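Gridel Workshop Members Complete Two-Arm Suturing Rig, Will Publish Plans

9/3/18 - Members of the Gridel shared workshop have finished a two-arm robotic suturing rig built on two benches at the back of the shop. The project, named Fleltutari, began as a home build in Heike Lammers' garage and moved to Gridel in July, when it outgrew the space.

The rig uses two instruments, each on its own arm. One is a needle driver and the other is a grasper that handles the thread. Both are steered from a pair of hand controls that Lammers and Venkatesh Rai made from aluminum bar and old joystick parts. The motion is scaled down by a factor of 4, so a wide movement of the hand becomes a small one at the tissue.

Most of the build time went into the cable drives. The first set stretched under load and the jaws drifted. Rai replaced the cable and moved the motors off the arms and onto a fixed plate, with 2 tensioners per arm. The drives have now been run through 1,000 open-and-close cycles on the bench without being retensioned.

The control software was written by Gunther Engelhardt and runs on an ordinary desktop computer. It does not stitch on its own. A person guides every movement, and releasing the foot pedal stops both arms.

Fleltutari is meant for bench practice and for teaching how cable-driven instruments work. It is not a medical device and will not be used on people or live animals.

The current work is on interrupted stitches in black thread, each one tied and trimmed before the next is started farther along the cut.

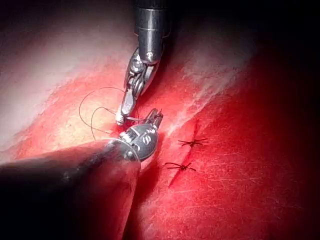 Macarena Figueroa, after her first turn at the controls, said that the knots took more patience than the needle did, and that she would like to see the grip force shown on the screen before more people are trained. Engelhardt has added that to the list for the next software version.

Drawings, a parts list and the software will be free to download from the Gridel members' page. Open bench evenings are planned for the fall, with room for 40 visitors in all. Places can be booked at the workshop's front desk - Sieglinde Rothe is handling requests from schools and the press.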